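# What an open day should measure

Wikard opened its Enham lab to visitors in June. I stayed for the 10 a.m. demonstration, in which a two-armed robot handled household goods on a cloth-covered table. The operators were courteous and the handout was useless. It listed 124 object types and gave no failure rate for any of them.

A demonstration without a denominator is advertising. I would have accepted poor numbers. A gripper that completes 4 picks in 10 on thin, clear objects tells an engineer where the sensing is weak.

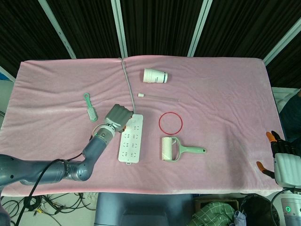

Soft surfaces are the second omission. Fleece gives under a fingertip, so contact height shifts with pressure, and a grasp tuned on a hard bench may not transfer. The handout did not mention it. Neither did the Ziken brochure I was given at the door, which spent a full page on arm speed.

Pop, a smaller firm, posts a plain log at its own open days: object, surface, attempts, drops. The last one ran to 400 lines and was dull to read. I learned more from it than from the hour at Enham. Wikard should print the same sheet next year, drops included.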